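Hallov lab notes: the laundry corner is open

If you've walked past the Hallov bench lately and heard cheering, it's the laundry folks, and they have every reason to be loud! Since the start of September they've been teaching the arm to deal with shirts on hangers, and all of it is taught by people. You sit at the remote station, take the two hand controls, and drive the gripper through the whole job yourself while the system records every move.

The tally so far is 284 recorded runs, 41 of them from Valter Veloso alone, who booked every lunch slot he could get. Shirts are a wonderful, maddening thing to teach with. They swing, they bunch up, and the hanger turns just when you've lined up on it. Imogen Yeoman's advice to new drivers is to go in slower than feels natural and let the cloth settle before you close the fingers. Messy runs get saved too (a good recovery from a bad grab is worth a lot), so please don't hit delete when you fumble!

New drivers get 30 minutes of practice before anything is recorded. Most of that goes into getting used to the wrist view, where the fingers look huge and the shirt is much closer than you think.
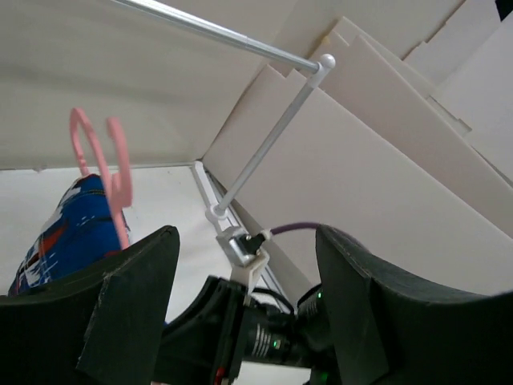 Shirley Blackburn wrote in after her first session to say that her hands learned it before her head did, and she'd like a left-handed layout for the controls. We've passed that along to the Civance team, who are keen to try it.

Slots for the rest of the month are on the sign-up sheet by the bench. Trousers are next.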